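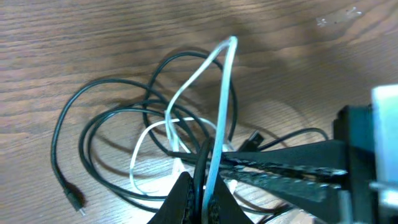 Cabo elétrico

Um cabo elétrico é um conjunto formado por um ou mais condutores, normalmente de cobre ou de alumínio, revestidos por material isolante e destinados a transportar energia ou sinais de um ponto a outro. Na linguagem de todos os dias a palavra confunde-se com fio, e a confusão é antiga e perfeitamente desculpável, embora os eletricistas prefiram reservar "fio" para o condutor único e maciço e "cabo" para o que é feito de vários fios finos torcidos entre si ou de vários condutores reunidos sob a mesma capa.

História

Os primeiros condutores isolados eram coisa de laboratório e de muita paciência: enrolava-se seda ou algodão em volta do metal, por vezes com uma camada de cera ou de verniz por cima. O telégrafo mudou a escala do problema. Para atravessar rios e, mais tarde, mares, foi preciso um isolante que suportasse a água durante anos, e a resposta veio da guta-percha, uma goma vegetal do Sudeste Asiático que amolece com o calor e endurece ao arrefecer. A borracha vulcanizada tomou depois conta das casas, muitas vezes escondida sob uma trança de algodão que ainda hoje se encontra em candeeiros antigos - e que voltou, aliás, a estar na moda. No século XX chegaram o PVC e o polietileno, mais baratos e fáceis de moldar.

Constituição

O condutor pode ser rígido ou flexível. Quanto mais finos e numerosos os fios que o compõem, melhor o cabo aguenta ser dobrado, e por isso os aparelhos que andam de mão em mão usam quase sempre condutores multifilares. Em volta de cada condutor fica o isolamento; em volta do conjunto, a bainha exterior, que protege do atrito, da humidade e da luz. Os cabos de sinal levam frequentemente uma blindagem de malha ou de folha metálica contra as interferências.

Arrumação e conservação

Um cabo flexível, deixado solto, tende a conservar a memória das voltas em que esteve guardado. Noémie Simard, no seu manual Cemitz para técnicos de palco, recomenda alternar o sentido de cada laço, um para cima e outro para baixo, de modo que a torção se anule e o cabo se estenda depois sem nós. Convém também evitar as dobras apertadas junto à ficha, onde os fios costumam partir primeiro, e não enrolar o cabo à volta do próprio aparelho, hábito muito comum e muito prejudicial.

Ver também

Condutor elétrico
Cabo coaxial
Guta-percha
Ficha e tomada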